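Side tables, snacks and the myth of the ten-minute reset
Speaker notes, Jadwiga Jasińska, afternoon slot (32 minutes, leave 7 for questions)

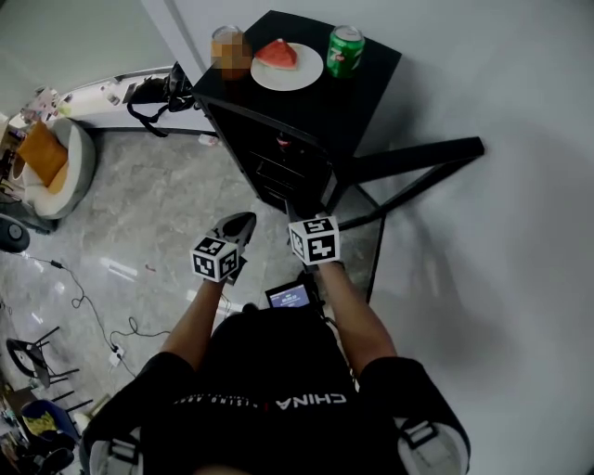 Start with the show of hands. Who has read an article this year promising that a tidy living room takes ten minutes? Who has ever done it in ten minutes? Wait for the laugh, don't fill it.

I have been reading these articles for a living since I joined Firnow, and my trouble with them is that they all begin with an empty surface. The before picture is a bit of post and a mug. The after picture is a candle. I want to talk about the side table as it gets used, with a plate of watermelon on it and a can of 7UP next to the plate.

SLIDE: the snack table
A small black table with a drawer cabinet under it. On top, one round white plate, one wedge of melon, cans either side. By the standards of the books that is clutter. By my standards it's a table doing its job. Ask the room what they would clear first. Most people say the cans. Ask why. You'll get "it looks messy", and that is a fair answer, but let them hear themselves say it.

Melon is a worse problem than cans, if we're talking about mess. It drips, the rind has to go somewhere, and it wants a plate with a lip. A can sits there and harms no one. We still tidy by what looks bad.

(Pause here. Water.)

SLIDE: the storage underneath
The Plarumine guide says a side table with storage "halves your visible clutter". Halves it compared with what? I wrote to ask and got a discount code. My own view, and it is only a view: a drawer under a snack table fills with the things you meant to carry back to the kitchen. Tell the batteries story if time allows. Skip it if we started late.

I'm not against drawers. I have one. I would like someone to show me a household where the drawer made the top clearer a year on.

SLIDE: look at the floor
Every tidying scheme I've tried stops at knee height. Look round the edges of the same room. A bag against the wall with its strap hanging down. A black cable across a grey marble floor to a white power strip. A pile of things in the corner by the chairs. Clear the tabletop and you still have all of that, and the cable is the one that will trip your mother.

So if you do only have ten minutes, I'd spend them on the cable. Dull advice, doesn't photograph well. Expect somebody to say "get a longer lead and run it along the skirting". Yes. Agree with them and move on.

SLIDE: Simanjuntak survey
Go carefully. They asked 3,730 people how long they spend clearing up after snacks and the answer came out as up to 19 minutes a day. People are terrible at guessing this. I'd have said five, my husband would have said an hour, and we live in the same house. I don't trust the number and I don't think the audience should either. Show it anyway, it gets quoted everywhere and they'll have seen it.

SLIDE: chairs
Short one. A round grey armchair with an orange cushion is a seat. A metal chair in a corner full of things is halfway to being a shelf. The Gimer method tells you to "give every chair back its purpose". I would ask first whether anyone wants to sit in that corner. If they don't, take the chair out of the room and see where the pile goes. My bet is the floor. I'd be pleased to lose.

What I do, for whoever asks (they always ask):
- plate and cans go back in one trip, when the eating is done and no sooner
- cloth on the tabletop, sticky ring or no sticky ring
- bag on a hook, if there's a hook
- drawer emptied when it won't shut

It isn't a method and I haven't named it. It takes me longer than ten minutes, mostly on account of the drawer.

Questions. Likely ones: coasters (don't mind either way), trays (good, until the tray lives on the table for ever), children (no answer, sorry). If the man from last September is in again he'll want to argue about baskets. Give him two minutes and then take someone at the back.

Handout is by the door. Please don't leave cups on my table.

14 shares | 3 comments
Contact | © Firnow | Back to top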